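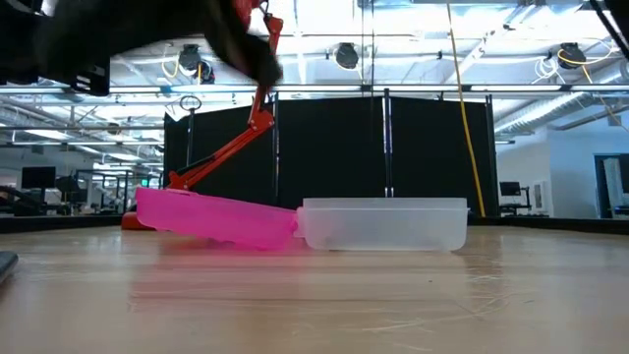
We rewrote our cell rules in April, and the list is shorter than it used to be. Only six are left.

The one I care about most is the start position. Lid and container go on the table before the operator touches the controls, and hands stay out until the arm is parked. Rhea wanted a taped outline for each part. I said no, the tape lifts and then people line things up to the wrong edge.

Second is logging. Every run gets written down, bad ones included. Jad went back through 291 old entries and found plenty with no result filled in, so those don't count anymore.

Cables stay overhead. If one hangs near the table, check the arm's reach before you start.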